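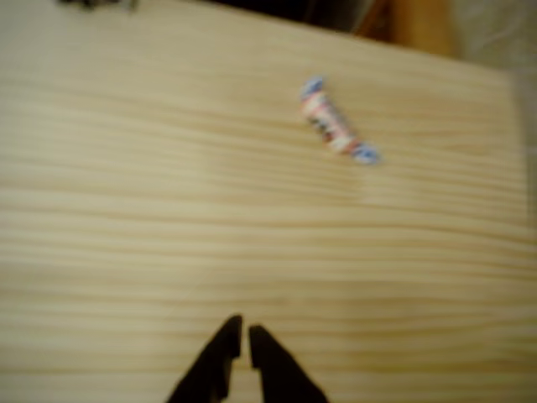

The last sweet, on the big table.

Print this post
E-mail this to a friend

16 February 2024

The tin came out in December, which is when tins come out, and it held 704 grams of assorted wrapped sweets according to the label. I remember the number because I thought at the time that it was an oddly exact amount. Somebody at the factory must have been very firm about those last four grams.

It is now well into February and we are down to one. Blue twisted ends, white middle, some pink and red going round it. It has been the last one for 3 weeks.

The trouble is that no one in this house will eat a last sweet. The second to last went without a murmur, probably during the adverts. But the last one gets moved. It has been in the fruit bowl, on the windowsill, in the drawer with the takeaway menus and, for one worrying night, in the pocket of my dressing gown. On each occasion it has come back to the table, where it sits on all that pale wood looking like the only boat out on a lake.

I should say a word about the table, as I go on about it to anyone who comes round. We bought it from Beneš, the second-hand furniture place behind the station in Jornov, for 90 and the promise that we would take it away ourselves. It is far too big. The grain runs the long way in ripples, and if you sit over a cup of tea for long enough you start to see coastlines in it. The man in the shop told us to oil it twice a year. We have owned it for four years and I have oiled it once, with the wrong oil.

The size is the real problem. A small table fills up and you have to clear it. A big one takes the post, the sewing, the Nokix radio that only gets one station and half of somebody's bicycle, and you still have room to eat at the far end. I spent a whole morning last week getting everything off it, and when I had finished there was the sweet again.

I did think of making an event of it. Cut it into pieces, perhaps, though I have seen what a bread knife does to a boiled sweet, and I am not sure it is a boiled sweet. It could be a chewy one. The leaflet with the flavours went out with the wrapping paper, and the cat, Akis, sat on the lid of the tin until it no longer shut.

So the offer is open. If you are passing and you have a sweet tooth and no manners, come in and have it. I'll put the kettle on. There's also 30 years' worth of string in a bag under the stairs, if you'd like to take that too.

Print this post
E-mail this to a friend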